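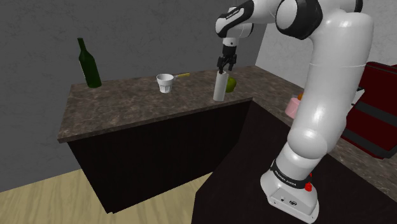
Franka arm in the simulated kitchen, gripper on the white cylinder. Screen capture from the Trindeo open day.

Spent the afternoon at Trindeo's open day in Distenport. Notes follow, mostly on the simulation demo, which was the part I went for. Thread.

Format: groups of 15, one large screen, one operator. Lerato Kruger ran our session and took questions while episodes were running. Good decision. Most demos save questions for the end and then run out of time.

The task in the picture is a plain pick and place. Grasp the cylinder by the top rim, lift, set it down at a target elsewhere on the island. The apple directly behind it is a distractor and also an obstacle if the fingers come in too low.

Kitchen is all rendered. Marble island, wine-type bottle at the back, small white saucepan with a yellow handle. Object positions are resampled every episode. Wall and counter textures too, if you turn that on. They had it off for visitors.

They ran 30 episodes for our group. I kept no tally of my own, but the log was on screen and Kruger scrolled through the failures without being asked. Most were the same type: the cylinder tips when one finger makes contact before the other.

Tall slender object, rim grasp, small lateral error. You get a moment about the base and over it goes. I asked why not grasp at mid height. Answer: the policy was trained on rim grasps only, and they want to see how far it gets before they add more data.

Scene generation is done by a tool they call Cirnia. It takes a list of objects and a surface and returns a layout with no interpenetration. The current library has 923 objects. Kruger said the handles are the worst part, as thin geometry makes the contact solver unhappy.

Someone asked about friction values. They are set per material by hand and then randomized within a band. No measured values yet. I would like to see that fixed before anyone quotes a transfer number.

Physics step was 400 Hz for the demo. A man behind me wanted to know if it was real time. It was slightly slower with rendering on, faster with it off.

Second room was a talk by Priedītis on camera placement. Useful slides, too many of them. Main point I took home: a fixed view loses the fingertips behind the object just when you need them, so add a wrist view.

Gripes: text on the log screen was unreadable from the third row, and the handout had last year's joint limit table in it. I told them. They had a corrected one at the desk by the time I left.

Next open day is in May. Kruger expects to have the mid-height grasps in by then. I have asked for the failure log from our session and will post the tipping cases if they let me.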